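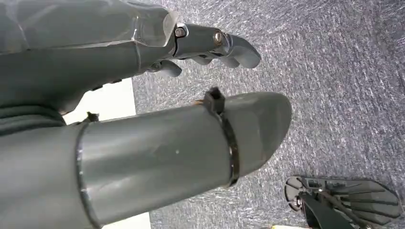
Evening language classes in Lalbridge saved until July

2021-10-04

The evening language classes at the Koster building will carry on after all. Town council voted last night, late, to cover the rent until next July. The classes had been due to stop at the autumn break.

It means 80 learners keep their places. Waiting list stays open too, though the organisers say don't expect a quick answer.

The money is coming out of the town's adult education pot and not, as was first suggested, from the library budget. That was the row. Several councillors had said they would vote against anything which meant fewer library hours, and the meeting stopped for a good while so the paper could be rewritten. People in the public seats went out for chips and came back.

Bart Goossens, who brought the plan, said he was "relieved and a bit hoarse". He has been pushing it since the spring, when Grokik gave notice that it would no longer pay the rent. The firm had done so from the start of the classes but has moved most of its staff out of Lalbridge. It did not send anyone to the meeting. A short letter from its local office was read out, wishing the classes well.

A petition to keep them going got 1,075 signatures. Most were collected outside the baker's in Nernuda, the part of town where a lot of the learners live, and at the school gates. Some pages had got rained on and there was a short argument over whether they counted. They did.
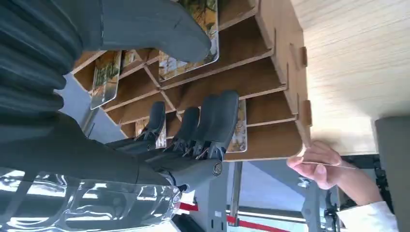
Classes run two evenings a week, in four groups, from complete beginners up to people who want help with job letters. Beginners mostly talk. Food, weather, what's wrong with the boiler, what to say to the doctor. There is no textbook at that level and homework is kept short as most of them have come straight from work. A lot is done with picture cards, the sort a learner picks up and tries to say what's on. Only the top group gets a printed course, and those books are shared.

Ineke Mertens teaches the beginners and has done for years. She told the meeting that people stop coming when a class moves, and that this was her main worry, more than the money.

"You lose them at every move," she said. "They find one bus that works, one neighbour who will have the children. Then we change the address and it all falls down."

The council had looked at moving everyone to the sports hall across the river. Cheaper, but the last bus back to Nernuda goes before the second class ends. One councillor proposed starting earlier. Mertens said half her group would still be at work, and the idea was dropped.

Not everyone was happy with the result. There were complaints that the vote only covers the rent. Tutors' travel is still unpaid, photocopying comes out of their own pockets, and the heating in the Koster building is on a timer that goes off before the late class is finished. Goossens said the timer at least could be sorted "by somebody with a screwdriver". The clerk wrote it down.

There was also a question about who the classes are for. A resident of the old town asked why they should be free when the pottery course is not. Goossens said fees had been tried and numbers dropped so fast that the fee was scrapped before the year was out. He offered to send her the old report — she said she would read it.
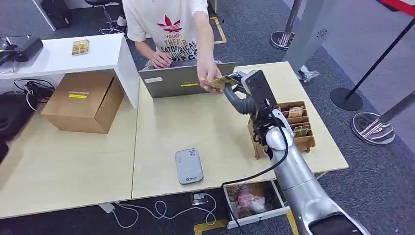

The lessons will stay much as they are, the tutors say, with one change: more practice at the kind of talk people meet over a counter. Asking for a form, returning something, saying the name on the parcel is spelled wrong. Learners had asked for it themselves in the summer, and a few said it was the thing they dreaded most, more than the phone. It needs next to nothing in the way of kit. A table and something flat to hand across it, and one person asks while the other hands over. Mertens wants each learner to do both sides. She thinks being the clerk is harder, because you have to understand the question before you can answer it.

The top group is likely to try some mock job interviews after the new year, if employers can be found to give up an evening. Two have been asked. No reply yet from either, so no names.

New learners can put themselves down at the library desk in opening hours, or come to the Koster building before the early class and ask for a form. Staff will help with filling it in. No need to bring proof of adress. Children can't be left in the corridor, which has been a problem, and the council is to look at whether the room next door could be used for them with someone in charge.

What happens after July isn't settled. The adult education pot is set year by year and the classes will have to apply along with everyone else, pottery included. Goossens said he would rather have that argument in spring then not have it at all. The next meeting is expected to deal with the bridge lighting, which was put back again due to the late finish.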